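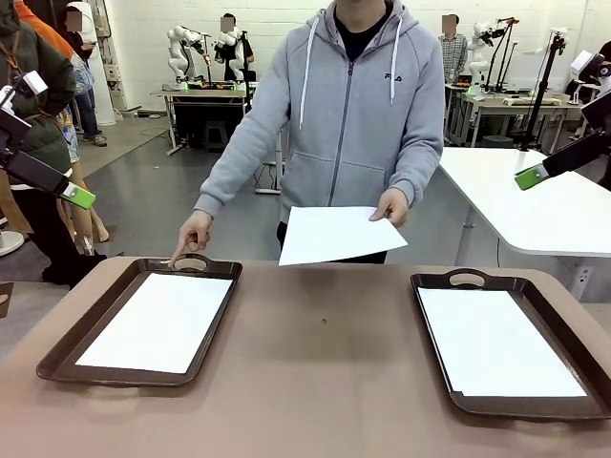 Will a sheet of paper stop things from sliding on a plastic serving tray?
Plain copy paper helps very little. It grips the cup slightly better than bare plastic does, but the sheet itself moves on the tray unless it fits the base closely or is held down.

Posted by Sevim Işık, 27/10/2026
We have brown plastic serving trays, the kind with a raised rim and an oval handle hole at each short end. I line them with white paper because it looks cleaner and I can throw it away after the coffee break. When the tray is carried by one end, the cups and the paper both drift toward the low side. Is there a better liner, or a way to fix the paper? I would prefer not to glue anything. The trays go through the dishwasher at Koddale every night.

Mohcine Badawi
Measure the flat part of the base inside the rim, not the outside of the tray. Cut the paper 2 mm short in each direction. A sheet that nearly touches the rim on all four sides has nowhere to go. If it is larger than the base it curls up at the edge, and a saucer set on the curl will rock.

For the cups you need friction. Options, in the order I would try them:
Damp paper napkin under the sheet, one at each end. Works until it dries.
Rubberized shelf liner, cut to size, with the paper on top. The cup can still slide on the paper, so leave the paper off if looks don't matter.
Non-slip tray mats. Check that they are rated for the dishwasher.

Keep the liner clear of the handle holes. Fingers come through there and push the sheet up.

Remzi Gündoğdu
just carry it with both hands

Nurhan Polat
Both hands is correct, but it does not solve the paper. We used textured paper mats at Çetinkaya from July on and they stayed put better than copy paper — the embossed side goes down. Buy them in the tray size. Trimming 878 of them by hand was a poor use of two afternoons.

Also dry the tray fully before lining it. Water left in one corner makes the sheet stick there and wrinkle everywhere else.

Sevim Işık
Thanks. Cut the sheets down as Mohcine said and they sit flat now. Will order one shelf liner to test before I do all 11 trays.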